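Ticket: Brown table top – dark marks after cleaning, toy bin also asks for replacement
October, 9:40
Opened by Felista Nyaga
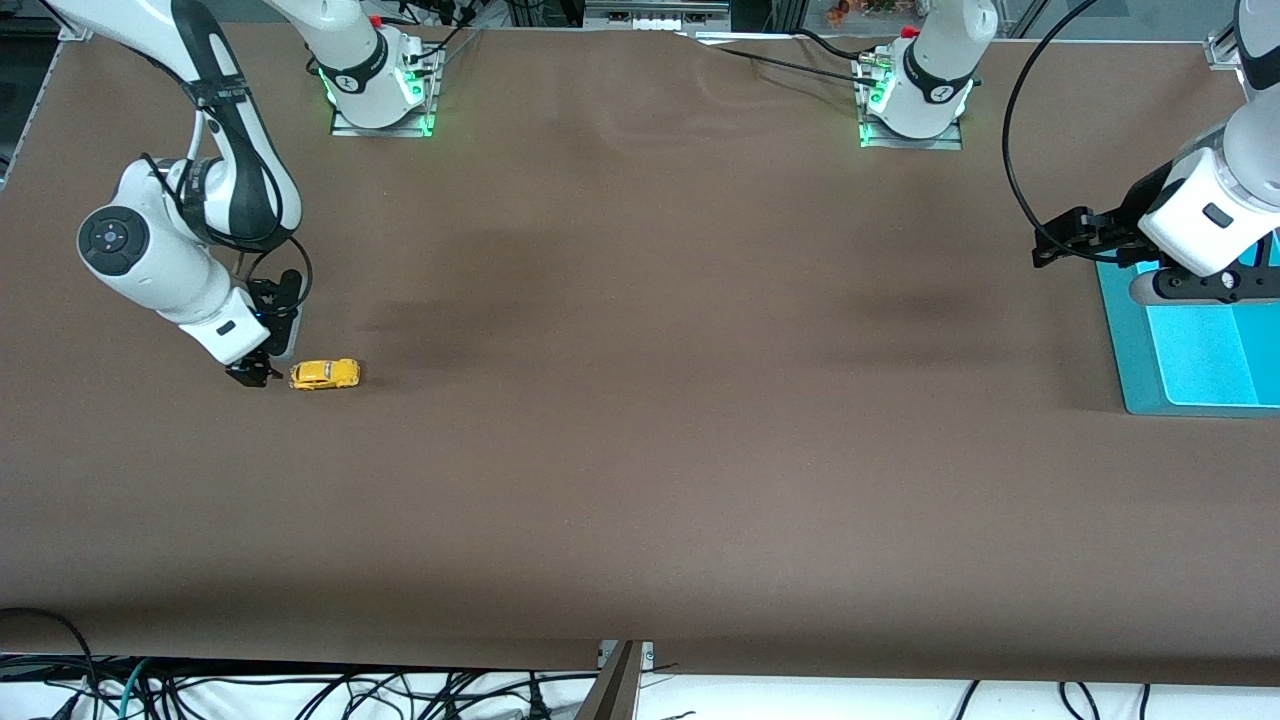

Brown table with the yellow toy car and the cyan bin.

Problem: After we wipe the big brown table, soft darker marks come up on the surface when it dries. The largest is near the middle, where the children's toys are sorted. I could feel them with my finger, a little sticky. We use the Jiltard cleaner, 16 ml in one bucket of water, as it is written on the bottle.

Second problem, smaller: the small toys leave color on the table. The yellow car left a thin line when I pushed it on its side with some pressure. The line goes away with a dry cloth.

Tried so far:
– Wiped with warm water only. Marks became weaker but they came back.
– Changed the cloth to a new one. No difference.
– Washed the toy car with dish soap and let it dry overnight. No more yellow line after this.

10:25, Bradley Mottram
Thank you for the clear notes. How big is your bucket? The Jiltard dose is meant for 3 liters. With less water the cleaner stays on the top as a film and it gets sticky.

10:50, Felista Nyaga
I measured it now. Our bucket takes almost 2 liters, so the mix was too strong. I did not think about this before, I am sorry.

11:05, Bradley Mottram
No problem. Please rinse one corner two times with clean water, dry it with a Kirano cloth, and wait until after lunch. Do not use the rough side of a sponge – it can take off the finish. For the bin, can you tell me what is wrong with it?

14:15, Felista Nyaga
The corner is clean and not sticky. I will do the rest of the table in the same way. The bin is not broken. It has a divider inside, and the bigger toys do not fit well in either part, so I asked for one with no divider. The cyan one can stay for the cars.

14:30, Bradley Mottram
I put one Landik bin without divider on the next order. Status changed to waiting, until the whole table is rinsed.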